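Print this story
E-mail this to a friend

The Sink at Bandlow

The Bandlow building had one sink, and on the morning of the move the sink had no opinion about whether it was connected to anything.

I had been put in charge of it. I had not asked to be put in charge of it. Fasil Negash had drawn up a list of jobs the night before, and when I came in with my coffee my name was next to the word BASIN in capital letters, with two lines under it. Everybody else had words like TABLE and LAMPS. One lucky soul had SNACKS.

"You've done plumbing," said Fasil.

"I changed a showerhead."

"There you go."

The basin was a handsome thing, white and wide, set on a wooden vanity with glass in its doors, so that anyone who cared to could admire the pipes. It had come from the old Jornidier showroom when Jornidier went under last August, and it had come with every part except the instructions. I laid the hoses across the top and looked at them. One was braided and ended in brass. The other was dark and thin and ended in a smaller bit of metal, and I had the distinct feeling that they had been introduced to each other before and had not gotten along.

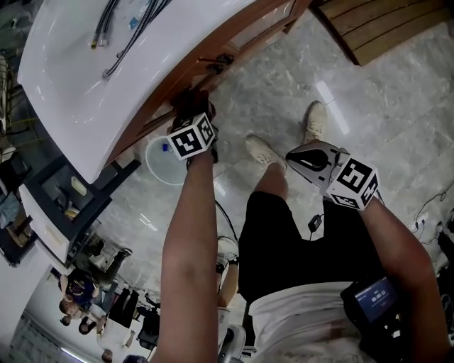

I got a hand up underneath the vanity and felt for something that wanted to be turned. There is a kind of person who enjoys this, who can read the underside of a sink with his fingertips like a love letter. I found a nut. I turned it to the left, and then, out of a sense of fairness, to the right.

"How's it going?" Fasil called.

"I've found a nut."

"Good man."

He wrote something on his clipboard. I believe he put me down as half finished.

The trouble with a shared workroom is that everyone in it has washed their hands at some point in life and therefore knows about sinks. By ten o'clock I had received 11 pieces of advice. I was told to use tape. I was told that only amateurs used tape. I was told to call Nigatu, the plumbing outfit on the corner, and then I was told a long story about what Nigatu had done to somebody's cousin's bathtub, which ended with the cousin moving to another state. A man I had never seen before put his head under the vanity beside mine, said "Huh," and went away again. I thought about that "Huh" for the rest of the morning.

It was at this point that the red cloth entered my life.

It was more of a rust color, if you want to be strict, and it was knitted, and it lay there in a heap looking like something a large animal had coughed up. Fasil wanted the room wiped down before the tables got settled in. I wanted the cloth for the sink, on the theory that sooner or later there would be water and I would be standing in it. Two other people wanted it for reasons they kept to themselves. We were grown adults with keys to the building, and there must have been paper towels somewhere in the city, but it had become the only cloth in the world.

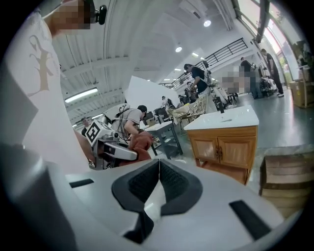 It was a sock, Brokico said. We called him that after the firm on his only jacket, and he rarely spoke before lunch, so people stopped what they were doing. It was a sock, or the better part of one, and he for one would not be drying a cup with it.

There was a silence while everyone thought about the cups they had already dried.

"It's a cloth," said Fasil.

"It's got ribs," said Brokico.

"Plenty of cloths have ribs."

"Name one."

Fasil consulted the clipboard, where there was apparently no entry under ribs. The vote was put off until after lunch. I took advantage of the confusion to carry the thing over to my end of the room, sock or no sock, and nobody challenged me. I had the weary look of a man with a nut.

I should say that I made progress after that. I would like it recorded, seeing that the clipboard did not record it. I attached the braided hose to something it fit. I attached the other one to the only thing left. I stood up, with noises from both knees, and found a pair of tongs or some such utensil, which I had been using to fish for a washer, and set them down in the basin where I would be sure to forget them. Then I looked up at the faucet. It was tall and black and had the air of a waiter who has seen how you hold your fork.

"Are you going to turn it on?" asked Fasil.

"In a minute."

"What are you waiting for?"

I was waiting for everyone to go home. I was waiting for a quiet evening, alone, with a bucket and a change of shoes. But word had gone down the room, the way it does in any place with a balcony and a hard floor, and I could hear people being casual in my direction.

I folded the cloth, and then folded it again, for strength. 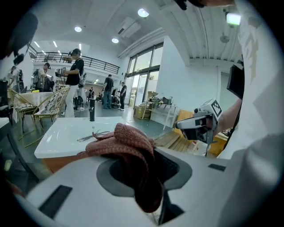 "Brokico says nine dollars it leaks," Fasil said in my ear.

"What did you say?"

"I said 14."

"That it leaks?"

"I put your name on the list," he said, with some dignity. "I have to look like I meant it."

I held the cloth under the vanity with one hand and reached up for the faucet with the other. The faucet coughed. It gave a long shudder that I felt through the wood, and then a noise came from somewhere behind the wall, far off, like an uncle getting out of a chair. A drop of water appeared. It hung there and took a look at all of us.

Then it fell, and hit the tongs, and after it came the rest, clear and steady, straight down the drain.

I kept the cloth where it was. I counted to 26, which is how old I was the last time something I fixed stayed fixed. I brought the cloth out and squeezed it.

"Well?" said Fasil.

"Dry."

He uncapped his pen and crossed out BASIN. Down at the far end of the list, in smaller letters, he wrote my name again, and beside it the word WIRING.

Print this story
E-mail this to a friend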